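June 6, 2022
Workshop notebook, dye bench

The madder came up! I left the second pot alone overnight with the lid on and the skeins pulled out this morning a proper brick red, much closer to what Ingegerd gets than anything I managed in February. So excited about this one that I'm writing it up before I've even wound the yarn.

What I did, for whoever tries it next. 210 g of the Sandberg wool, the two-ply, scoured the usual way and mordanted in alum with a little cream of tartar. Chopped root, same weight as the fiber, soaked in a bucket for a day first and the first brown water poured off. I know Dayana thinks pouring it off is a waste, and she may be right, but the yellow-brown goes with it and that's what was muddying my reds. (I kept the water. It's in the lidded jar under the sink, please leave it, I want to try it on silk.)

Heat: slow. Really slow! I took an hour and a half to bring it up and never let it past 70 C on the probe. Last time I got impatient, the pot touched a simmer while I was on the phone, and everything went the color of an old flowerpot. Added a spoonful of chalk to the bath this time, as our tap water at Wusness is so soft. I think the chalk made more difference than anything else, but I changed the chalk and the temperature in the same run, so I can't say. Silly. Next run changes one thing only.

Batch number is 2041, tag is on the skein.

Second bath out of the same root is on now. It already smells less like wet hay and more like beets. I put in a half skein of the wool and a strip of the linen Ingegerd brought over from Wekbridge, which had a tannin soak first. Linen is taking it up faster than I expected, a soft coral so far. If it holds through a wash I want to do the whole length of it.

Iron dip: tried on three short ends of the red. A few seconds gave a lovely plum. Half a minute gave a dull purple-brown that Dayana loves and I don't. A full minute was nearly black and the wool felt harsh afterwards, so no more of that. Rinse the iron spoon separately, and keep it on its own hook!

Light test: cut a card of ends from both pots, half of each covered with foil, taped in the south window. Take it down after 90 days. The old Getum card is still up next to it and the weld on that one has hardly moved, lovely stuff, but the logwood is going gray already.

Scale: it drifted again when I weighed the chalk. I checked it against the 1000 g weight and it was fine at that end, so it's only the small amounts that wander. Use the little pocket scale for mordants until we've had it looked at.

A couple from the light blue table. 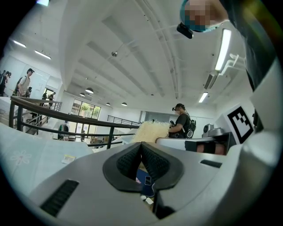
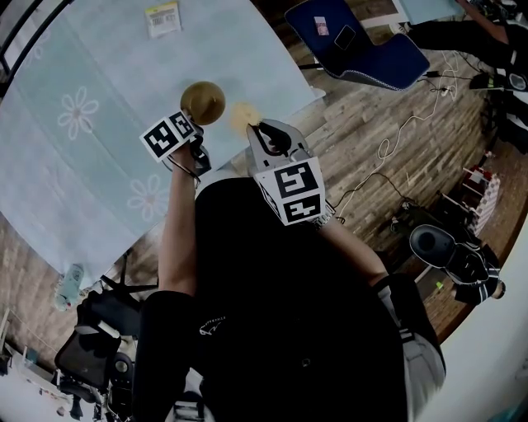
To do: wind the reds once they're bone dry, re-label the alum tub (the ink has run), and order more root. Ingegerd says to ask for the older stuff, three years in the ground at least, and to grind part of it fine so we can compare it with chopped. I'd like that to be the next run, same chalk, same temperature, same wool. Also want to try a cold bath in the big glass jar out on the back step, just sitting there for two weeks. Dayana has a bucket we can have for the rinse water.

Wash test on the linen tomorrow if it's out of the pot by then.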